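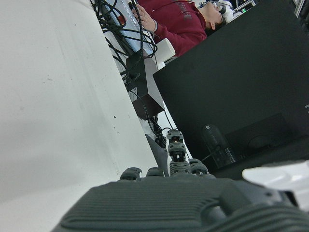
I've had the Jinberg hand kit on my bench since October and people keep asking whether it's worth the money, so I've put everything I know in one place. It's the dark grey one with the jointed fingers, sold with a wrist plate, a power brick and more black cable than you'd think one hand could need. I paid 1553 euros for mine through Mornance, who set the price and do the support. The same hand with the arm bracket is 2043, and unless you're handy with a drill I'd pay the extra (my own bracket took two goes and a lot of swearing).

Tips, in the order I learned them.

Sort your cables first. I mean before you power anything up! Mine lived in a heap of loops next to the controller for weeks, and every time the wrist turned it picked one up. I now use cheap hook-and-loop ties every hand's width, and leave one slack loop at the wrist. Don't use zip ties, you'll be cutting them off again by teatime.

Get the drinks off the worktop. A bottle with the cap screwed on tight is just about forgivable. An open mug is not, and I lost a perfectly good keyboard finding out.

White surfaces scuff. A matt white board is lovely for seeing what you've dropped, but the hand leaves grey streaks on it whenever a knuckle drags. A melamine sponge, barely damp, gets most of them off. Washing-up liquid just moves them about. I've given up on the little dark specks.

Run the finger check every morning. The Iken software that comes with it has a routine that straightens one finger at a time while the others stay curled. It takes a minute or two and you can hear a gritty joint well before you'd notice it in use. If one finger stops short, go into the settings and re-zero that finger only -- doing the whole hand means typing all your grip positions in again, ask me how I know.

Brush the ribs out. Dust and bits of fluff settle in the fine grooves on the back of the housing. An old soft toothbrush does it, dry. Please don't spray anything at it.

Keep your sleeves out of the way. I work in a hoodie like everybody else, but cuffs pushed up and the drawstring tucked in or pulled out altogether.

Know where the stop button is without looking. Put the controller on the side you naturally reach with, then practise. Évan Chauvin at Mornance told me that on the phone and I thought he was being fussy. He wasn't.

Grip pads wear faster than the leaflet suggests. My first set lasted 186 hours by the software's own counter, mostly picking up jam jars and bits of pine. The Besson replacements are a bit thicker, so knock the closing force down a notch or you'll be sweeping up glass.

Now the grumbles. The manual is dreadful, the brick gets warmer than I'd like, and the wrist plate screws are a size I had to order in. Support is good once you get through, and Thibault Lefèvre stayed on the line with me for most of an afternoon when the thumb wouldn't wake up (loose plug, my fault).

Would I buy it again? Yes, with the bracket. If you only want something to hold work steady while you glue it, get a decent vice and spend the rest on timber.

Next time: making a foam cradle so it has somewhere soft to park overnight.

1352 shares -- 17 comments

Related tips
Getting glue off a melamine worktop
Which hook-and-loop tape is worth buying
Quietening a noisy bench extractor
Labelling plugs so you never pull the wrong one

Contact | Copyright the author, please ask before copying | Back to top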